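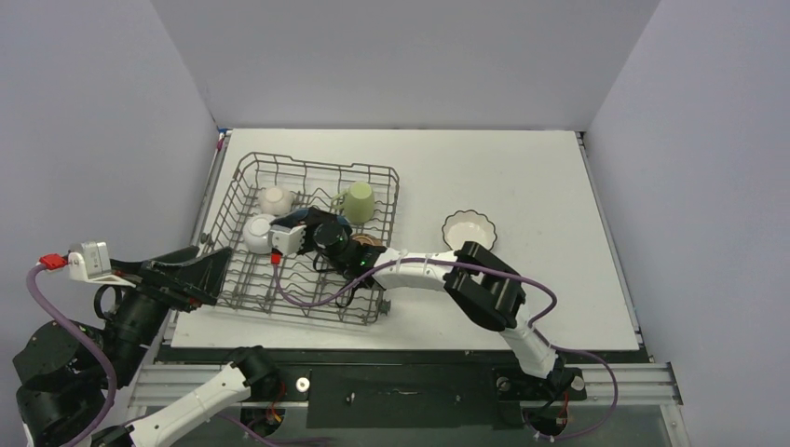

If you've been up to the second floor of the Plolstead community building lately, you'll know the shared kitchen is finally getting sorted out. I stopped by in March to see how it was going and ended up staying two hours, mostly talking about dishes.

The big job was the cupboards. They held 646 pieces of crockery, if you can believe it, and 142 of those were chipped or cracked badly enough to go. The rest got washed, dried and put back on the shelves over a couple of long afternoons.

What I liked best is that they kept the mismatched stuff! There was talk of buying a matching set from Robichaud, the restaurant supply place out on the highway, but the quote came in at $3000 and that was the end of that. So it's still the light green mug, the dark blue dish, the plain white bowls and (my favorite) the cream one with the scalloped edge and the thin brown line along the rim. I'd take that one home if they'd let me.

The dish rack is a gray wire one, wide and shallow, with little roller wheels on it. Mugs and bowls go in upside down, please. A new sign by the sink says so too, but it's small and I walked right past it.

Still to come: a second shelf over the counter and a better place for the baking pans, which are stacked in the hallway for now. The kitchen is open to anyone who books a room, mornings and evenings, and you can drop off spare mugs at the front desk. No more plates for a while, they've got plenty.

3 comments

dreltix_fan
Is the big soup pot still there? Need it for the chili supper.

maplestreet4
I think that scalloped bowl came from my aunt's donation box. Glad it's getting used!

clindis22
Please tell me they kept the good bread knife.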